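Wendport Open Day Handheld Gripper Set

Summary
Short recordings made with a hand-held two-finger gripper, collected for the Wendport open day and released with the demonstration notes. Visitors and staff handled clothing with the tool while the camera on it recorded. Maintainer: Angelica Abella. Hardware: Euan Strachan, Baren.

Version
Release 2, 9/28/23. Replaces the preview handed out at the demonstration.

Contents
182 episodes in total. 110 were recorded by staff before the visit, in furnished rooms. The rest were recorded by visitors on the day. Each episode holds one video file, one gripper-width track and one line of free text naming the task. Median length is roughly 50 seconds.

Tool
The tool is the Zunberg hand unit with linkage-driven fingers and blue textured pads. A crosshair target sits at the top center of the base plate and stays in view during normal use. Width values are in millimeters between pad faces – zero is set with the fingers closed and nothing between them.

Tasks
Garment episodes cover grasping, lifting, flattening and folding. Jeans were the main item at the demonstration. Operators were asked to take a single fold of cloth near the middle of the garment first, then work toward the waistband.
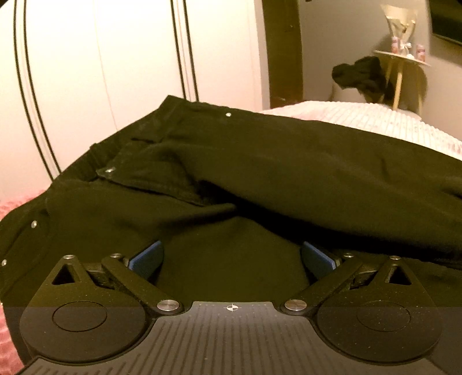

Garment episode: black jeans on a bed, fold of denim between the finger pads.

Known issues
Dark cloth against the black linkage gives poor contrast, and automatic segmentation often merges the two. Masks for these episodes were corrected by hand. Visitor episodes have uneven starts; trim to the first width change before training. Task text was typed by the operators and has not been normalized, so "pants" and "jeans" both occur.

Splits
Split by operator. Staff episodes are train only. Visitor episodes are divided between validation and test, and no visitor appears in both.

Use
Research and teaching. Cite as Abella and Strachan, Wendport Open Day Handheld Gripper Set. The Sombatkul loader reads the files without conversion – older versions ignore the width track.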